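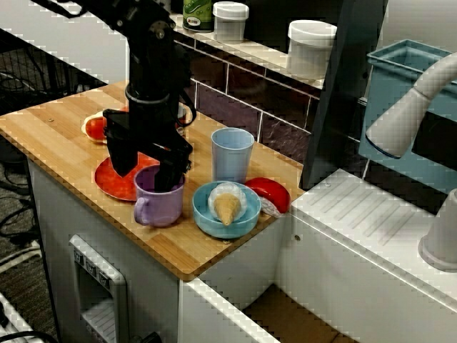

I've been at this for three weeks now and I can finally say I am not terrible at it! Teaching a robot to tidy a toy kitchen, I mean. Costel Radonjić roped me in back in June (he needed extra pairs of hands, I needed something to do between contracts) and I said yes thinking it would be a bit like one of those grabber machines on the pier. It is a lot slower than that.

The way it works at Munholm is that you sit off to one side with a handheld controller, and the arm copies what your hand does. Move left, it moves left. Squeeze, and the two fingers close. Everything gets recorded, and later on somebody cleverer than me feeds all of it to a program that tries to learn the job from us. The target for our kitchen is 400 good goes at each task, and there are plenty of tasks.

My least favourite is the cup. You'd think a plastic cup would be easy, but you've got to get the gripper down past the rim without knocking the thing over, and from my chair it's very hard to judge how deep you are. I spent my whole first morning shoving that lavender cup about the worktop like a curling stone. Effie Tennant, who sat next to me and has done far more of this than anyone, told me to stop watching the fingers and watch the rim, and that did help, though my hand still cramps up after an hour.

The ice cream in the bowl is lovely by comparison. Nice chunky cone, plenty to get hold of, and if you fumble it a bit you can just have another go. Although "have another go" is a touchy subject! Effie keeps the fumbles in if you recover from them, on the grounds that the robot ought to see how to get out of a mess. Filippos Gkikas bins his and starts again, so his recordings look gorgeous and take him twice as long. They had a proper argument over lunch about it and I kept my head down and ate my crisps. I'm with Effie, I think, mostly out of laziness.

One thing I didn't expect is how much of your own habits come through. Kalkidan Gebretsadik played back a batch with the names hidden and guessed mine straight away, as I apparently dither over everything before I go down for it. So somewhere out there may be a robot that dithers over crockery, and that'll be my fault.

Anyway, the tally on the whiteboard stood at 2,759 when I left this afternoon, all of us and all tasks together. Next up is the sink, with the tap to steer round, and Costel wants us trying it with 2 different grips. I've asked for a better chair. If anyone reading has done this sort of work and has a cure for controller thumb, pop it in the comments please, I'm desperate.

Last updated: June

We use cookies to remember your settings and count visits. By carrying on reading you agree to this.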